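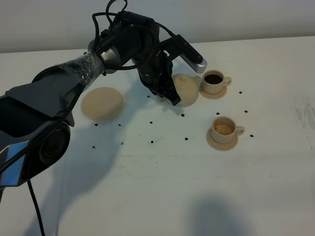
Figure 1. Robotic arm and teapot on a white tabletop.

Does a Lip Balm Last Longer If You Pay More for It?
Final project report, Consumer Studies
Kulap Yensuk

Why I picked this topic

I have had dry lips for as long as I can remember, and anyone who has spent a winter in Flanwood will know how the wind comes up off the lake and finds whatever bit of your face the scarf has missed. My aunt swears by one balm, my cousin by another, and my mum still uses a plain little pot from the chemist that I am fairly sure has been reformulated twice since she started buying it. When we were told to choose a product we use ourselves, I didn't have to think very long!

The three balms I compared were Fonov (a stick, the dearest), Nartey (a squeeze tube, somewhere in the middle) and Pornex (a small pot, and the cheapest of the lot). All three were unscented and had no colour, so that people wouldn't be swayed by a nice smell, although as you'll see later they found other things to be swayed by.

How it was done

I put a short survey up on the school noticeboard page in December and left it open until the break. It went out to 605 students and 200 of them filled it in, which my teacher said was a very decent return. From those I asked for people willing to try all three balms at home, and 83 said yes and stuck with it to the end. I am very grateful to every one of them, especially the hockey players, who wrote by far the longest comments.

Each person wore one balm at a time, for a full school day, and wrote down when they first felt they needed to put more on.
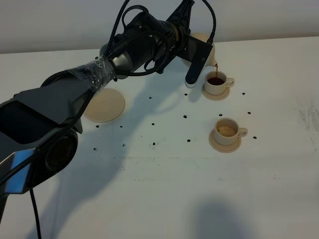

They were asked to eat and drink as they normally would, and to make a note of anything hot, salty or greasy. I went back and forth on this part. A stricter test would have had everyone skip lunch or eat the same thing, but people who buy lip balm do have lunch, and I wanted the answers to be useful to them.

What people said

Fonov was the favourite for staying put, and most of the testers who liked it said they only needed it again after lunch. Nartey felt the nicest going on, but it wore off by mid-morning for a lot of people, and several wrote that the tube leaked in their pencil case (mine did too, all over a library card). Pornex surprised me. It was thick and a bit waxy, and there were plenty of grumbles about putting a finger in the pot, yet it lasted nearly as long as Fonov and did better than either of the others for the people who walk to school.

When I asked which one they would buy with their own money, more testers chose Pornex than Fonov. Nartey came last, mainly on account of the leaking.

What I would change

The labels were left on, and I think that was my biggest mistake. Quite a few comments were really about the packaging, and one person described the Fonov stick as "the one that looks like it works". Next time I would scoop everything into matching plain pots. I'd also like to run it again in a warmer month - my guess is the waxy one would be a lot less popular in June.

I had hoped to work out the cost per use as well, but for that you need to weigh the balm before and after each day, and our kitchen scale only goes up to 1,000 grams in steps that are far too big to notice a dab of lip balm.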